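3.2 Looking after the simulated cell

We call our cell Vi, and for most of this project she has been my job. Vi is one arm with a two-finger gripper and a wrist camera, dropped into a simulated kitchen and run through Pakach, our in-house scene loader. You'd think a machine with no real bolts would need no upkeep (I certainly did!), but she drifts out of order all the same.

The worst fault turned up in December. After a loader update the wrist camera's mounting angle was being read in the wrong axis order, and 65 of our 72 saved start poses gave views that didn't match the logs. Thắng La spotted it while replaying old runs, and the two of us spent 3 days putting the poses right by hand – dull work, but I learnt a lot about the cell. We now check the camera before every batch: open the fingers, hold the arm still, save one view and compare it with the stored one. A tilted view is fine so long as the stored one tilts the same way. Figure 2 shows a wrist view with the fingers open, facing the tiles and the drawer cabinet.
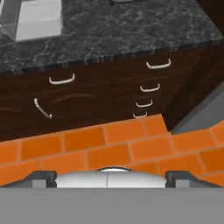 Figure 2. Wrist view in the kitchen, gripper open and empty.

Nhàn Lã then moved the mount angles into a file of their own, so an update to Pakach can't touch them. I still keep a paper copy taped inside my notebook – old habits – and I go over it whenever we swap kitchens.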